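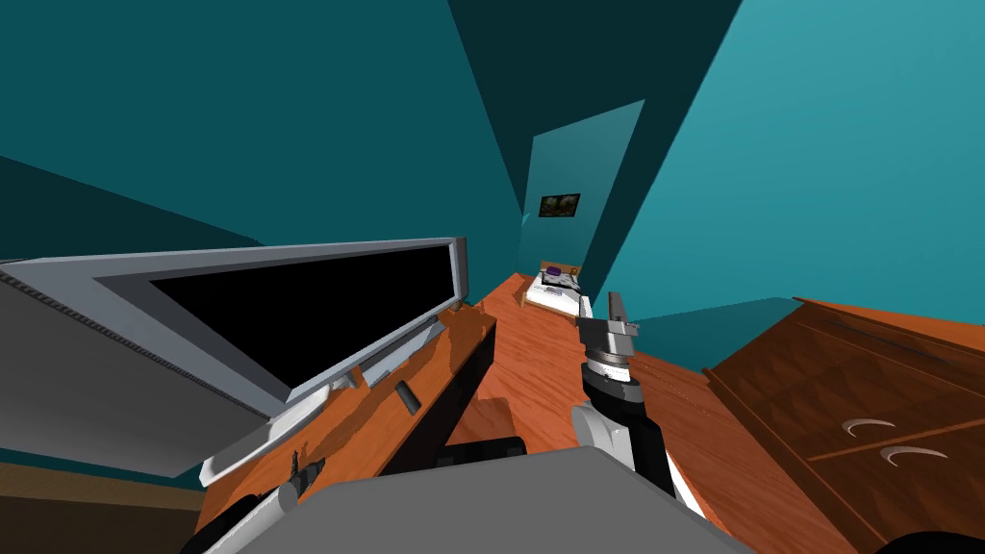

Meireles — material de la jornada de puertas abiertas

LÉEME

Este directorio reúne los episodios simulados que se enseñaron en la jornada de puertas abiertas del laboratorio Jorkdale, el 2024-05-26. Son grabaciones de un robot de dos brazos en una vivienda generada por ordenador. El público manejó el robot por turnos desde los dos puestos de la sala de demostraciones.

Contenido

episodios/ — 68 episodios, uno por carpeta
escenas/ — 5 habitaciones, con sus muebles y texturas
guion/ — texto que leyó el monitor de cada turno
notas/ — incidencias apuntadas durante la visita

Cada episodio dura como máximo 300 segundos. Si el visitante terminaba antes, el operador cerraba la grabación a mano. Los episodios cerrados así llevan la marca "manual" en el fichero de metadatos.

Qué se grabó

Por cada paso se guardan la vista desde el cuerpo del robot, la posición de las articulaciones de los dos brazos, la apertura de las pinzas y la orden enviada por el mando. No se grabó audio ni imagen de los visitantes. Tampoco hay nombres: los turnos van numerados por orden de llegada.

La habitación más usada es el dormitorio de paredes verde azulado, con escritorio de madera, pantalla, cómoda y una cama al fondo. La tarea consistía en acercar la pinza a un objeto del escritorio, cerrarla y levantarlo. En las demás habitaciones la tarea es la misma, con otros muebles.

Formato

Los vídeos y las tablas de cada carpeta comparten la misma marca de tiempo. Para reproducir un episodio hace falta el visor Kardale, versión 5 o posterior. Con versiones anteriores las texturas de madera salen en gris.

Limitaciones

Casi todos los participantes usaban el mando por primera vez. Hay movimientos bruscos, pausas largas y muchos intentos que no llegan a la mesa. No se ha filtrado nada por calidad — quien quiera solo intentos completos tiene que seleccionarlos con el campo "resultado".

La vista se inclina bastante en algunos episodios. No se ha corregido.

En el segundo puesto se reinició el simulador Mamlow a mitad de la mañana. Los episodios afectados están en notas/reinicio.txt.

Uso

Se puede usar en clase y en investigación citando el nombre del conjunto. Para otros usos, consultar antes.

Contacto: Fares Azar, laboratorio Jorkdale.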